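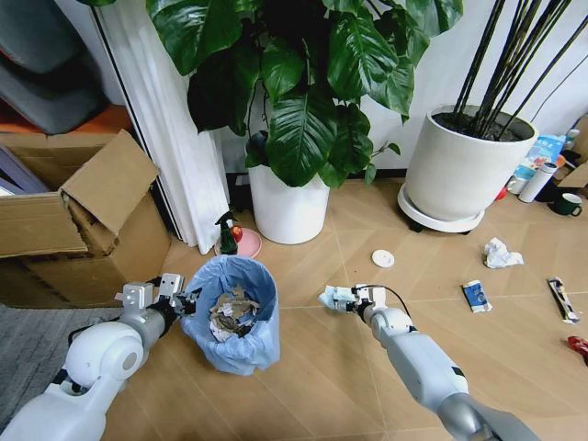 The Zürcher label and what I think it's worth

I bought a viola in August, against my own advice. It came from a house clearance, in a case with one working latch, and inside the body was a label reading Zürcher with no town and no year. The seller had penciled "Swiss?" on the tag. That question mark was the most accurate thing on it.

I don't trust labels. A label is a piece of paper and a dab of glue, and anyone with both can make a viola Swiss. So I went looking for opinions, knowing I'd get one for every person I asked.

The first came from Jinlong Shao, who has set up my instruments for years and doesn't get excited. He looked at the scroll for a long time, put a light through the end pin hole, and told me it was a workshop instrument, decently made, with a replaced bass bar. Country? He shrugged. He said he could give me a country if I paid for one.

The second came from a website. Numside will estimate the origin of a stringed instrument if you upload 22 photos and pay a fee. I sent what they asked for and got back "Central European, probable," with a tidy little chart. I'd like to know what the chart is comparing my viola to. I wrote and asked. The reply thanked me for my interest and offered a discount on a second instrument.

Mehrangiz Akbari, who plays in my quartet and has owned better violas than I ever will, took a different line. She played it for an evening and handed it back with the words "nice C string." She has no interest in who made it. I envy that, but I can't manage it myself, and I notice she did ask Jinlong about it later when she thought I was out of the room.

The varnish

Everyone who writes about old instruments gets misty about varnish. I've read that the right varnish frees the wood, that the wrong one chokes it, that a recipe was lost and then found again by a man with a microscope. Maybe. Mine is a reddish brown, worn to almost nothing where the left hand sits, and someone has touched up the lower bout with a color that doesn't match in daylight. By lamp light it looks fine, and I suspect that's when it was sold.

I did have it retouched in that one spot. I asked for the least possible work and got it. The bill was 300 dollars, which included a new soundpost and a lecture on humidity that I have mostly followed.

The strings

It arrived with a mismatched set, two of them false. I tried the Prodindale set first, as the forums are in love with it. The A was bright enough to cut glass. People say it settles. I gave it 21 days and it was still bright, so I took it off. The Ovumico strings I have on now are duller on paper and much better under the bow – at least on this viola, in my living room, with my ears. I wouldn't push them on anyone else.

I still don't know about Zürcher. I've found the name on two other labels in old sale listings, one in a cello and one in a violin, and the typefaces don't match each other or mine. One listing gives a date that would make him a very young cello maker. The other gives nothing. If you own something with this label in it, send me a picture of the label and the scroll, and please leave out what the dealer told you.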